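One room, one blanket, and where the laundry goes
January 19, 2025

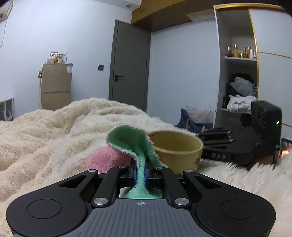

Sunday sorting on the bed. Mint-green cloth, yellow bowl, cream blanket.

I have been living in one room since November, and the bed has turned into the table. Anything that needs folding or sorting gets done on top of the blanket, so I try to keep the blanket clean. It's cream and fluffy and shows everything.

Today I started with the small cloths. I own 14 of them now, which is too many. The mint-green one with the pink back is the one I like best. It's fuzzy and doesn't scratch anything, so it gets used for the mirror, the bowls and my glasses. I wash them cool with no softener and fold them in thirds. They used to live in the bathroom cupboard, but it gets damp in there.

The pale yellow bowl came from a Stodcombe shop that was closing down. I paid six dollars. It was meant for fruit, and for a while it held keys. I'm going to try it for rolled-up cloths on the wardrobe shelf, if I can clear a space.

That brings me to the wardrobe. The open upper shelf is all perfume and cosmetic bottles, and the shelf lower down is a pile of gray and white clothes. They are folded – I did fold them – but I keep pulling things out from the bottom. Arlo Van Dusen wrote in after the last post and suggested standing the shirts on edge in a box. I measured the Skornby box I already had and it's 43 centimeters long, a bit too deep for the shelf. I may cut it down.

The top of the refrigerator is the other problem. It has toiletry bottles and small stuff on it, and every time I shut the door hard something tips over. A tray would fix most of it. The cabinet over the door is no help because I need a chair to reach it, so it gets the winter things and the suitcase.

Still to do this week: the dark blue bag on the floor by the wardrobe, then the wire rack. I'll wash the blanket on Thursday if the machine downstairs is free.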